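Brand name localisation

Brand name localisation is the practice of adapting the name of a company or product for use in a country, language or writing system other than the one it was created in. It is a branch of naming, which itself sits between marketing, linguistics and trade mark law. The work may involve a change of spelling, a new name with a similar sound, a translation of the meaning, or a decision to leave the name as it is.

Background

Firms that sell only in their home market seldom need to think about how a name behaves elsewhere. The question comes up when a business begins to export, buys a foreign rival or opens a website to overseas customers. A name that is short and clear in one language may be hard to say in another, may already be registered there, or may resemble a word with an unwelcome meaning.

Interest in the subject grew with the spread of chain retailing and packaged goods, when the same label began to appear on shelves in many countries. Before that, importers and local agents often chose the name themselves, and one product could be sold under several names with little in common.

Methods

Four methods are usually described.

Retention keeps the original name and spelling. It is the cheapest course and allows a single set of packaging and signs, but leaves buyers to work out the pronunciation on their own. Spanish and Portuguese speakers, for instance, will tend to read the first letter of Jallis in different ways.

Transliteration carries the sound of a name into another alphabet. Between Latin and Cyrillic script this is fairly simple, though more than one spelling is often possible and the owner has to settle on one. Where the receiving script uses characters that carry meaning of their own, each possible character must be weighed for sense as well as sound.

Translation keeps the meaning and gives up the sound. It suits names made from ordinary words and is of little use for invented ones or for surnames.

Replacement drops the original name and adopts a new one for the market concerned. It is common after a takeover, where the local name is better known than that of the buyer.
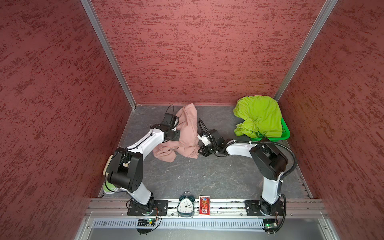 Mixed methods are also found. A company may keep its own name for the business and give each product a local one, or print both forms side by side for a few years and then remove the older.

The naming process

Most agencies begin with a written brief setting out the market, the type of goods, the tone wanted and any words to be avoided. A long list of candidates is drawn up, often as many as 400, and is cut down by stages. Early cuts are made on length, sound and obvious clashes with existing names. Later ones depend on legal searches and on interviews with native speakers.

Speaker interviews are normally held in the country where the name will be used. People who have lived abroad for a long time may miss recent slang, and regional differences can matter. Henrique Moreira's study of names in Portugal and Brazil compared 57 product names sold in both countries and found that the stress often fell on a different syllable in each. Graça Magalhães has argued that such shifts do little harm to sales as long as the written form stays the same.

Legal aspects

Trade mark rights are generally territorial, so a name protected in one country may be free, or owned by another party, in the next. A local version in a different script is often registered separately from the original. Leaving this step until after launch carries the risk that a third party will register the local form first.

Place names raise a further difficulty. A term such as Zamora, which is both a city and a surname, may be refused or given narrow protection where buyers could take it as a statement of where the goods come from.

Criticism

Some writers hold that localisation weakens a brand by splitting it into versions that buyers do not connect with one another - a concern that has grown with online shopping and foreign travel. Others reply that a name people cannot say is seldom passed on by word of mouth.

See also

Corporate identity
Rebranding
Trade mark
Transliteration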